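Handing Over Small Metal Parts with Two Robot Arms
Student project report, Parkholm Technical College
Report written by Vichien Jaidee for the project group
March 21, 2024

1. Background

Our group took on the two-arm handover project in September. The task came from the list our tutor gives out at the start of the year, and we picked it over the line-following car and the plant watering system. The aim was to have one arm pick up a small item, bring it to the middle of the table and pass it to a second arm without a person touching anything.

The previous year's group worked on a single arm that sorted wooden blocks. We were given their notes and their control program, which is called Kindgate. It reads the joint positions, sends the camera pictures to the computer and saves both together so that a run can be played back later. We kept Kindgate mostly as it was. The main change was to let it run two arms at once from the same clock, which took longer than we had planned for. For the first weeks the two recordings drifted apart, and when we played them back one arm would close its fingers before the other had arrived.

2. Equipment

Each arm has a gripper with two soft yellow fingers and a small camera at the wrist. The arms are fixed at the table and steered by hand using a pair of lighter copies of the same arm, which we call the handles. A person moves the handles and the real arms follow. The handles were made by Hudix and came as a kit. Putting them together was the first practical job of the project and was shared by the whole group.

The fingers have openings through them so that they bend around whatever they are holding. We tried the hard plastic ones that came with the grippers first. They were fine for blocks and poor for anything thin, because they met only at the tips and the part swung round.

3. The work area

The college workshop was booked for most of the year, so we set up in a borrowed room and left the table there between sessions. This saved having to measure the arm positions again each time. We marked the floor with tape where the table legs stood.

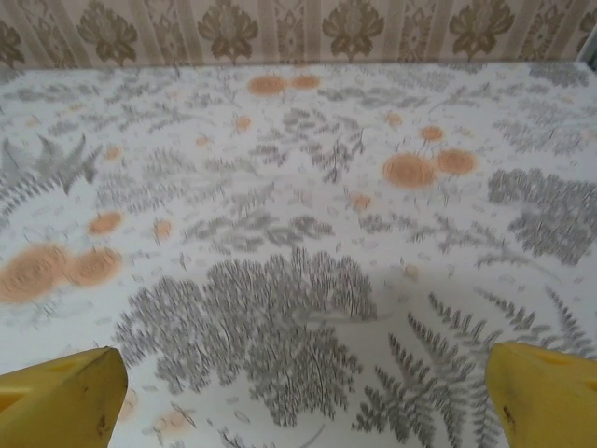 Calibration had to be done before every session. We moved each arm to its starting pose, opened the gripper and saved one picture from the wrist camera to compare with the one from the session before. If the two did not line up, something had been knocked and we checked the fixings. The tablecloth was useful for this, as the printed ferns and orange blooms gave us plenty of points to compare, and the line where the table meets the wallpaper showed whether the camera had turned. With both fingers in the corners of the view we could also tell whether the gripper had opened as wide as it should. A plain cloth would have been better for the next stage, where the computer has to find the part, and we discussed changing it. In the end we kept the pattern. We wanted to know whether the method would cope with a busy background, and changing it would have meant throwing away the early recordings.

Lighting was harder to keep the same. Daylight came in during the afternoon and made the metal parts shine differently from one hour to the next. We closed the curtain and used only the ceiling light from then on.

4. Method

A run starts with both arms in the rest pose. The first arm goes down, closes on the part, lifts it and moves to the handover point. The second arm comes in, closes on the part, and the first arm lets go. The second arm then puts the part down on its own side.

We split the work into 3 stages:

Stage one: blocks, to check that both arms could reach the handover point safely.
Stage two: single metal parts such as washers and brackets.
Stage three: parts that hang, slide or tangle.

Every run was recorded in Kindgate, including the bad ones. After each session one person played back the recordings and gave each a mark of good, poor or failed. A poor run was one where the part reached the other side but was dropped on the way, or where the operator had to try again. At the end of the project we had 1,039 recorded runs.

The operators swapped over every 50 runs. Before we had this rule one person would do a whole afternoon, and the recordings from the end of the session were clearly worse than those from the beginning. Steering both arms is tiring because you have to watch two places at once.

We also wrote down a short set of rules for the operator:

Keep the second arm above the first during the approach.
Wait until the first arm has stopped before coming down.
Close slowly and stop when the fingers begin to bend.
Open the first gripper only after the second one has closed.

5. The handover

Blocks gave us little trouble once the clocks agreed. The single metal parts were slower. Washers lying flat were the worst of them and we never found a good way of picking them up from the cloth. The fingers pushed the cloth into a fold and the washer went with it. For the recordings we stood the washers in a slotted holder, which made the task easier than we would have liked.

Stage three was where most of our time went. We chose key rings for it as they are cheap, they catch on each other and they look different from every side.
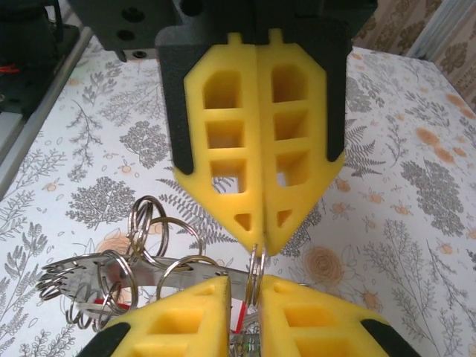 The main difficulty was deciding when the second arm had a proper hold. Our grippers do not measure force. All we have is the position of the motor, and the soft fingers go on bending after they touch, so the motor position changes gradually and there is no clear point that means contact. One of us suggested looking at the motor current as well. We added this to the recordings late in the project and it did help, although the signal is noisy and we had to average it.

The other problem was the two grippers getting in each other's way. At the handover point there is not much space, and each wrist camera sees mostly the other gripper when they are close. The operator could move their head and look from the side, but the computer could not. We moved the handover point higher, which gave the second arm a better angle, and asked the first arm to hold parts nearer to one end where possible.

We had 2 collisions during the project. The first bent a bracket on one wrist, and Oberholzer, the metalwork shop next to the college, straightened it for us free of charge. The second did no damage. After that we limited the speed of both arms near the middle of the table and had no more.

6. Results

The arms can hand over a block by themselves, following the trained program, from most starting positions on the table. With brackets it works when the part is placed the right way round. With key rings the program usually manages the pick-up, but the handover itself is still unreliable. The most common fault is that the first arm opens too early. The second most common is that both arms stop at the handover point and wait, which we think comes from operators pausing at that moment in the recordings.

We did not meet the original aim for stage three. The recordings are good enough to continue with and have been left on the college server with the marks for each run.

7. What we would change

The current reading should be recorded from the beginning. We would add a fixed camera to one side of the table so that the handover can be seen when the wrist cameras are blocked. We would also practise with the handles for longer before saving anything, as many of the failed runs come from the first sessions.

Next year's group should check the screws on the finger mounts at the start of each session. They work loose, and it took us a while to notice. Spare fingers and the slotted washer holder are in the project cupboard on the bottom shelf, together with the printed wiring plan for the handles.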